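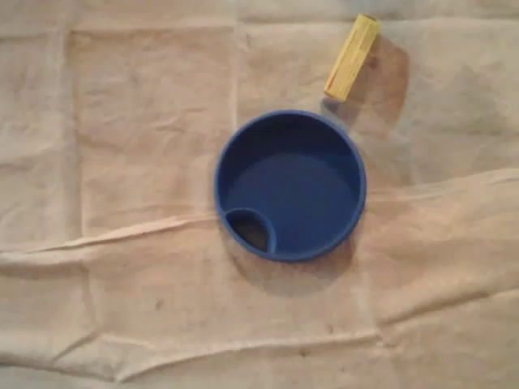 Filed under: Kitchen Tips > Storage & Organizing

Print this page | E-mail to a friend

Taming the Container Drawer

Okay, I finally did it. I pulled out every plastic tub and every lid in my kitchen and spread the whole mess over the dining table. 152 pieces! I live with one other adult and a cat.

My old system was to shove the lids in sideways behind the mixing bowls and lean on the drawer until it shut. Then my neighbor Ya-wen Tam came by for leftover soup, watched me try five lids on one tub, and told me to store lids standing up, like records. She uses a cheap dish rack for it. I had an old one in the garage (a little rusty at one corner, so I put that end at the back) and it fits the deep drawer next to the stove perfectly.

So, what I do now. Match every tub to its lid first, and be tough about it. A tub with no lid can hold screws or seedlings, and a lid with no tub makes a decent saucer under a small flowerpot, but neither one goes back in the drawer. Nest the tubs by shape, round with round and square with square, biggest on the bottom. Don't nest them damp! I did that once before a vacation and came home to a smell I can still remember.

For tomato stains, rub the inside with a paste of baking soda and water, leave it overnight, then wash as usual. Sunshine helps too. I set mine on the back steps for an afternoon and most of the orange from last week's chili faded. Garlic smell is harder. Crumpled newspaper inside with the lid on for a couple of days works pretty well for me, though my sister swears by vinegar.

If a lid has gone a bit warped, soak it in hot tap water until it softens up, press it onto its tub, and let it cool there. It works maybe half the time, and mostly on the thinner lids. The thick stiff ones just sit there and ignore you.

I also write the tub size on each lid in permanent marker, on the underside. It wears off in the dishwasher after 10 washes or so, and then I grab the marker and do it again while the coffee's brewing.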